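Projects > Lindsay House > Laundry room > Progress notes

Laundry room at Lindsay House - progress to end of February
To: Kirsty Geddes, Skomlow Fund
From: Ilstead site office

Kirsty - sorry this is short on polish, wanted it with you before the 4 p.m. cutoff. Full spending sheet to follow once the last invoice is in.

Where we are. Room is usable. Plumbing signed off, both washers running, drain no longer backs up into the mop sink. Floor was the big worry in the last report and that's done, dark gray, doesn't show every drip. Walls painted. We went with the pale lavender-gray in the end as the supplier had it in stock and the white would of been another two weeks.

Drying. The grant line said "indoor drying for shared use" and we'd budgeted for one big ceiling airer. Dropped that - ceiling joists not up to it according to Pustimden, who did the survey. Spent the money on smaller stuff instead: wooden racks, light plastic baskets, and the round hangers with clothespins for socks and small things. Cheaper, easy to move, and residents can take a rack up to their own floor if the room is full. Left over from that line is some $2000, which we'd like to move to ventilation, see below.

Day to day it goes like this. Damp load comes out into a basket, basket goes on the floor by the rack, small things get clipped up first and the bigger pieces after. Mixed loads are the slow part, a lot of sorting.

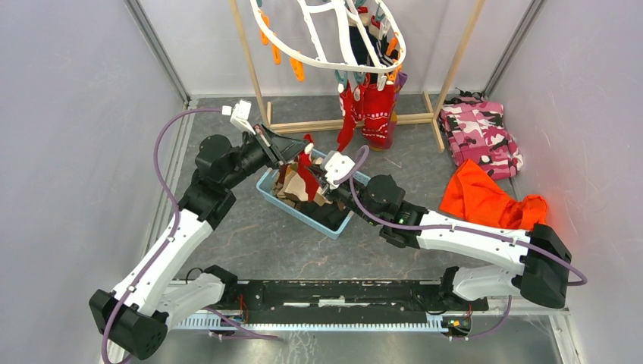

Heavy stuff is still a problem. Sweatshirts and towels take all day and then some, and people leave them up overnight so the next person has nowhere to hang. We have put a sign-up sheet on the door, 8 slots a day, and it is mostly being followed. Mornings are full, evenings have gaps.

Floor clutter. Clothes end up down by the wall when the racks are full, or just get dropped while somebody is sorting. Want a low shelf or a bench along the back to put things on. Have asked for a price, nothing back yet. Would come out of the contingency, small money.

Clothespins - going through them faster than expected, the cheap ones snap at the spring. Reordered a better kind. Baskets holding up fine, no cracked handles so far.

Ventilation. This is the one I need you on. With the door shut the room gets muggy and the window only opens a few inches. Pustimden suggest an extractor fan on a timer, their quote is inside the leftover above but not by alot. Needs your ok before we can order because it moves money between lines. If we get the ok this month they can fit it in one visit along with the outside vent cover, otherwise we pay the callout twice.

Not done yet:
- vent / fan (waiting on you)
- shelf or bench (waiting on price)
- instructions for the washers, large print
- lock for the detergent cupboard, wrong size came, sent back

Training sessions for residents: 2 held, both in the afternoon, decent turnout for the first and thin for the second. Will try an evening one next. People mostly wanted to know about the machine settings and who to call when it beeps.

Spending is under on drying, over a little on plumbing (extra pipe run, you approved that already), rest on budget. Receipts scanned up to the paint, the rest are in the folder in my office.

Call me if the fan thing needs a form, I couldn't find one on the Skomlow site.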